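Search this site
Search

Let the machine do the folding

I work in returns. When a customer sends back an umbrella, a lamp, a folding screen or anything else with a hinge or a pleat in it, it lands on our benches at Druvum, and one of us opens it, checks it, closes it up and decides if it can be sold again. I've done this for years and I like it. I like it a good deal more since we got the robot, and I want to make the case for that, because most of what I read on the subject is written by people who have never closed an umbrella 2000 times.

Closing one is nothing. Closing them all morning gets you in the thumb first, then the wrist, then somewhere behind the elbow. By May we had a rota just for swapping sore hands off the folding bench. So when the company put a Plelar arm there, with soft fingers and a camera at the wrist, I was curious and a little jealous of it, if I'm truthful. Folding was a thing I was good at!

And it's hard, which is the part I've come to love. A canopy has no fixed shape. The pleats go where they please until something holds them, and you have to bring the cloth in against the shaft without crushing it or trapping a fold the wrong way. We do this by feel and couldn't tell you how. Working next to a machine that has to be taught it, I've had to find words for what my hands know — where to press, when to let the fabric slide, how close to the collar you can hold it before the panels bunch. 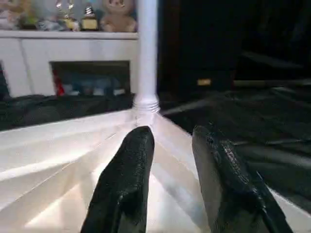 Marisela wrote to me after I posted an early draft of this, and she sees it differently: we had a machine like that on our line at Liltell, and the first thing to go was the chatting. You used to stand across from someone. Now you stand across from an arm, and the breaks are shorter too, so don't tell me it's all about wrists.

She has a point and I don't want to wave it off. A bench with a robot on it is a quieter bench. We lost something like that as well, and we got it back only when we asked for the layout to be changed so that two of us work side by side, with the arm at the end. It took four requests. The machine had no opinion on where it stood. That was a decision made by managers, and managers can be argued with, which is why I'd rather have the argument about layout and breaks and pay than about whether the arm should exist.

Pay matters most to me. If I'm now the person who teaches the folding, sets the grip and catches the bad ones, then my job has grown and my grade should grow with it. At our Cáceres site the bench staff got a new grade with the new work. Here we got a certificate. I've framed it, and I'm still asking for the grade.

But oh, the work itself has become so interesting. I used to check an item for damage and send it on. Now I think about how a thing stands up, what part of it can take a squeeze, which surface will slip. A ribbed base gives the fingers something to hold. A smooth tube doesn't give them much. I've caught myself in a hardware store, turning over a lamp and wondering where I'd tell the arm to grab it.
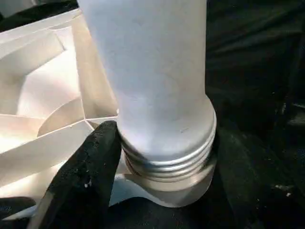 A soft finger against the ribbed base, with the folded white panels alongside.

My wrists are better. I go home and chop onions without thinking about it, and I've started knitting again after giving it up completely. I'd like every returns bench to have that, and I'd like the people on those benches to be in the room when the thing is ordered — before the floor plan is drawn and the break times are set. We know where the sore thumbs are. We also know a great deal about umbrellas.

681 shares | 4 comments
Contact | © 2025 | Back to top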